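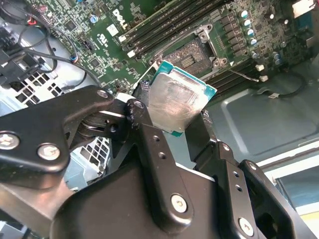 CPU in the fingers, socket open. Wrist view.

Thread on the software side of our CPU insertion cell. Mostly perception and control, some complaints about tooling.

The task is narrow. Desktop tower on its side, panel off, retention frame open. Pick the processor, align it over the socket, set it down, release. No pushing. The contacts are in the socket and one bent contact means a new board.

The planner is the boring part. Lundel gives us a collision-free approach into the case, and we cache the last segment because it barely changes between units. Planning time stopped mattering once we did that.

Perception runs in two stages. Stage one finds the board and gives a coarse socket pose from the fixed camera. Stage two refines from the wrist camera during the final descent.

Stage one is a plain keypoint model. It fails when the case is rotated more than we trained for, and it fails loudly, so I don't spend time on it.

Stage two is where the hours went. Bare metal around the socket throws highlights that move as the wrist moves. The edge fitter (internal name Ye) locked onto those highlights and reported high confidence the whole way down.

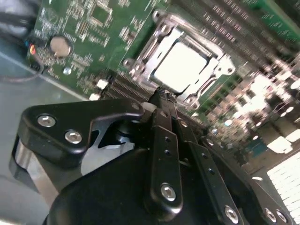 What fixed it was dropping any edge whose position in the board frame drifts between consecutive wrist poses. Real edges stay put under known camera motion. Highlights don't. It's a few lines in the residual weighting, and I should have written it in August.

The other half of stage two is the part itself. Grasp pose is never quite what the picker says. We estimate the CPU's tilt in the fingers separately and fold it into the tool transform before descending.

Old thermal paste on the lid makes this worse. Gray smears break up the outline of the heat spreader. We now fit the green substrate edge where it's visible and ignore the lid completely.

Control: impedance in all axes, soft in x, y and yaw, stiffer in z. Loop at 200 Hz. Contact threshold is 2 N. Anything above that before the expected height counts as a miss, and the arm retracts along the approach path.

No spiral search. I know it's the standard answer for insertion. Dragging a package across socket contacts is how you destroy them, so a miss goes back to stage two for a fresh estimate.

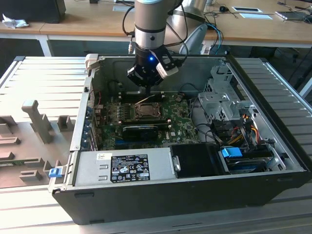

Qianru Wan asked whether the retry uses the same wrist pose or moves first, given that the same pose would presumably give the same wrong answer.

It moves. The retry offsets the view by 28 mm and re-runs the fit from there. If the two estimates disagree beyond tolerance, the run stops and waits for a person.

Tooling, briefly. Logs go to Undero, replays run in Julletti. Clock sync between the wrist camera and joint states was off by one frame for weeks, and every calibration we did in that period absorbed the error. Check your timestamps before you touch your extrinsics.

Still open: lever closing. It's a different contact problem and the current force model is wrong for it. Separate thread when there's something to report.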